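Ridodero, July

Last night at the Drurell. We got the get-out done before midnight, mostly thanks to the two local lads, who knew which door the flats would go through and which they wouldn't. I had been trying the wrong one all week. The back wall of the kitchen set came apart in four pieces as planned, and the window frame came apart in two, which wasn't planned. I have put it down in the show report as a repair for the next place.

The house was better than I expected. The first act still runs long. I had it at 6 minutes over the script timing again, and most of that is the letter scene, where the father reads the whole thing aloud and then the daughter reads bits of it back to him. In rehearsal we all thought that was the strongest part of the play. In front of people it sags after the second page. You can hear it from the desk: the coughs start, then the programmes. The director rang in the afternoon and I told her as much, and she said leave it until Revura and then she will look at cutting it herself. I would rather she did it before we open there, but it's her call.

Sound cue 13 came late because I had my hand on the wrong button. It's the car on the gravel, and he has to look up at it, so for a moment he was looking up at nothing. He covered it by going to the window early. I apologised at the interval and he said he hadn't noticed, which was kind of him and can't have been true.

The understudy has asked for another proper run of the second act. She is right to ask. We have done it with her once, in a foyer, with the chairs marked out in tape, and if she has to go on she will be finding the cellar door for the first time with an audience watching.

Packed the props last. The teapot has a chip on the spout, turned away from the house so it can stay. The spare letters are nearly finished, as one gets torn up every night, and I need to print more and stain them. Tea works better than coffee. Coffee comes out too brown under the lights.

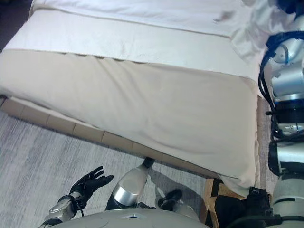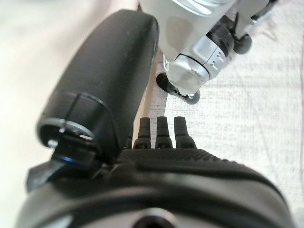

Revura, July

Travelled in the van with the set. The others came by train and got here before us. The theatre here is called the Baek and it is a good deal smaller than the Drurell, with a stage that slopes towards the front. It was in the venue notes, but I don't think any of us had taken in what it meant. The kitchen table stays where you put it. The trolley does not. I have asked for a wedge under the back wheel and a strip of something rough on the tray, otherwise the cups will be in the front row by the end of the supper scene.

The lighting rig is old but the woman who looks after it knows it very well. She had already hung what we asked for and found us two more lamps for the cellar. Focusing took until 7. We lost time over the window, as the frame was still in two parts and had to be glued and left, so we lit it from a broom handle and a sheet of card and will check it in the morning.

The director arrived while we were eating and we went through the letter scene at the bar with a pencil. She has cut the part where the daughter reads back the bit about the boat, and one of the two pauses. The father is happy with it. The daughter less so, because the boat is the only time in the first act that she gets to be angry. They talked it over and she is keeping one line of it. I have marked it in the book and moved the lighting change up to match. It ought to save us a couple of minutes.

Ran the second act with the understudy on the actual set after that. She was steady all the way through and only went wrong at the cellar door, which opens towards her here and away from her in the script. I have changed the note. She wants to walk it again before the half tomorrow and I have said I'll be in to do it with her.

The dressing rooms are up two flights and the show relay doesn't reach the far one, so I shall have to send someone up for the calls. There's a kettle on the landing. Bar takings go to the roof fund, according to the sign.

Still to do: letters, wedge, glow tape on the steps, ring the next venue about the width of their dock door. Rain on the roof is quite loud from the desk. I'll put the gravel cue up a notch and listen to it in the morning.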